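CHAPTER 4

The Softcover: Paper, Glue and a Good Jacket

In this chapter you will learn
how a softcover book is put together
why covers curl and spines crack
how colour, border and picture share the front of a book
how to keep a working record of the books on your own desk

Pick up the nearest paperback before you read any further. Hold it by the spine and let the pages fall open. Run a thumb down the front edge and listen to it! You are holding one of the cleverest cheap objects ever made, and most of us handle one every week without giving it a second look.

Chapter 3 dealt with sewn books and hard boards, and if you worked through the exercises you will have a fair amount of thread left over. Put it away for now. Softcovers are mostly a matter of paper and glue, and they ask for a different sort of attention. A hard cover sits on a book like a lid on a box. A soft cover is a single sheet wrapped round a block of pages and stuck along the spine, and it goes wherever the block goes. When the pages bend, it bends. When the air in the room changes, it may start moving by itself.

Take the curl first, as it is the thing you will meet most often. Paper has a grain, rather like wood, and it swells more across the grain than along it. Many covers are also coated or laminated on the outside and left plain on the inside, so the two faces take up damp at different rates. One side stretches, the other holds still, and the whole sheet begins to roll. Lay ten paperbacks flat on a desk in wet weather and you will get ten different shapes. Some lift at the corner, some arch down the middle, and a few stay stubbornly flat. Look along the surface as well as down at it, because a gentle bend shows up best in the way light runs across a plain colour.

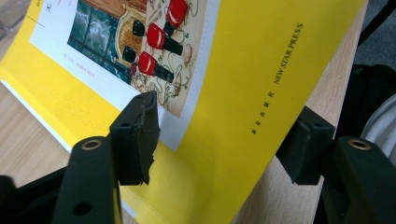

Fig. 4.1 A yellow softcover on a desk. Note the slight curve of the cover and the page edges showing along one side.

Now for the part that students usually enjoy most, the front. A cover designer has a small rectangle to work with and a great many ways to fill it. The picture can run right to the edges, or it can sit in a panel with a border round it, as in Fig. 4.1. The border does a lot of work. White next to a strong yellow gives the eye somewhere to rest, and it keeps a busy illustration from fighting with the colour outside. Borders needn't be even, either. Compare the broad margin on the left of the panel with the thin line on the right, and then try covering the left one with your finger. The balance changes at once.

Strong flat colours bring their own problems. They show scuffs, they fade on a sunny shelf, and the folded edge at the spine soon wears through to bare paper. The Derkamgate reading room, whose survey we shall use throughout this chapter, looked at 2,000 softcovers in February and set aside 350 for repair. Of these, 81 had nothing wrong with them but wear at the fold. That is very good news for a beginner, as it is one of the easiest repairs to learn, and you will be doing it by section 4.5.

Before you start

You will need three softcovers you own and don't mind handling a lot. Choose different sizes if you can. Clear a space on a desk or table, wash and dry your hands, and have a pencil ready (no pens near the books, please).

For each book, write down:
the colour of the cover, in your own words
whether the picture fills the front or sits in a panel
which way the cover curves, if it does
the state of the spine, the corners and the page edges

Leave the books out overnight and look again in the morning. Have any of them shifted? Keep your notes, as we come back to them in section 4.3 when we test for grain.

4.1 The block and the spine

Every softcover begins as a stack. The printed sheets are folded, gathered in order and clamped, and the folded edges are then trimmed away to leave a rough surface that will take the glue.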